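Household repair and the second-hand trade in small appliances: evidence from Greltcombe

Gizella Fülöp and Norbert Fülöp
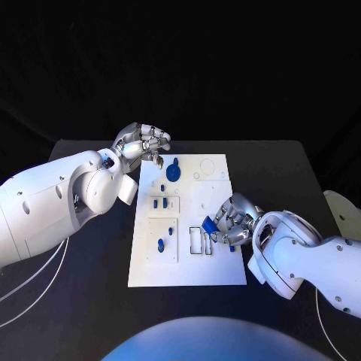
Volume 20, Issue 2, p. 507

Figure 1. Two arms over a white task board on a dark grey tabletop.

3. Repair in the home

3.1 Setting and sample

Greltcombe is a market town with one main shopping street, a weekly outdoor market and a large estate of post-war housing to the east, known locally as Falau. Two shops in the town still take in small appliances for mending. Pinheiro, the older of the two, also sells what it mends. The other works mainly on vacuum cleaners and sewing machines and sends kettles and toasters away, as the charge for labour would come to more than the price of a new one.

We posted a questionnaire to 800 addresses, split evenly between Falau and the streets near the centre. Of these, 507 came back in a usable state. Forms were left out where the respondent had skipped the pages on what happened to the last appliance that failed, which is the main subject of this section. We then visited 20 households for longer interviews, most of them in August, and asked to see where tools and broken items were kept.

The return was better than we had been led to expect from earlier work on household waste. One likely cause is that the form was short. Another is that the council had changed its bulky refuse charges in the spring, and many people wanted to write about that. Comments on refuse charges were set aside and are not used below.

3.2 What people try to mend

Respondents were asked to think of the last small appliance that had stopped working and to say what they did first. The most common answer was to check the plug and the fuse. After that the answers divide. In older households it was usual to open the casing, or to ask a relative to do so. In younger households the next step was more often to look up the price of a replacement, and a search for repair advice came later, if at all.

The kind of appliance made a large difference. Lamps, radios and sewing machines were likely to be opened. Kettles were hardly ever opened, and several people told us that they would not trust one that had been. Toasters fell in between. Irons were treated with caution by almost everyone we interviewed, including a retired electrician in Falau who had mended most other things in his house at least once.

Fastenings came up often. Casings held with ordinary cross-head screws were described as "fair" or "normal", while those with unusual screw heads or hidden clips were taken as a sign that the maker did not want them opened. A few households had bought special drivers for one job and then kept them in a drawer with the wrong bits. Broken clips were the most frequent reason given for stopping part of the way through, ahead of a lack of spare parts.

3.3 Keeping things that do not work

Most of the households we visited had at least one broken appliance in storage. The usual places were the loft, the cupboard under the stairs and, in Falau, the brick outhouses that were built with the estate. People did not describe these items as rubbish. They were "waiting", or were being kept for their leads, jugs, lids or other parts that might fit something else.

Storage of this sort makes it hard to say when an appliance has come to the end of its use. One respondent had kept a food mixer for the whole of her married life, used it for a part of that time, and was still looking for a drive belt. Another had two fan heaters of the same model and moved the working switch from one to the other. Both answered the questionnaire by ticking "still in use".

We therefore treat the answers on disposal with care. The form asked whether the item had been mended, given away, sold, taken to the tip or put in the bin. A later version should add a box for items that have been kept without a decision. In the present survey these were mostly written in the margin, and we coded them by hand from the wording. Where the wording could be read either way the item was left uncoded.

3.4 Selling and giving away

Sales between households took place in three main settings: the outdoor market, the noticeboard at the post office, and Valtitum, a listings site used across the county. Prices at the market were the lowest. Sellers there would not as a rule promise that an appliance worked, but there was a socket behind the tea stall where buyers could try things out, and many did.

On Valtitum the wording of the listing mattered more. "Tested" was understood by the people we spoke to as meaning that the item had been switched on once. "Spares or repair" was understood as broken, although one regular buyer said that he preferred such listings, as he often found only a loose wire or a blown fuse. He sold the mended items at the market and did not regard this as a business.

Giving away was more common than selling in Falau, and went mainly to family. Respondents near the centre were more likely to use the charity shops, but only one of these accepts electrical goods, and it does so on two mornings a week. Several people had arrived on the wrong day and had then driven on to the tip with the appliance still in the boot.

3.5 Limits of the data

The answers depend on memory, and people may remember a repair more readily than a trip to the tip. Flats are under-represented, as we were unable to get past the entry doors in two blocks to deliver reminders. The sample also says little about tenants in furnished lettings, where the appliances belong to the landlord and the tenant may have no say in whether they are mended.

Prices were noted at the market on a small number of visits and should be read only as a guide. Pinheiro let us look through its repair tickets, but the tickets record the fault as reported by the customer, and the mender's own finding was seldom added. Section 4 compares these tickets with the questionnaire answers for the same kinds of appliance.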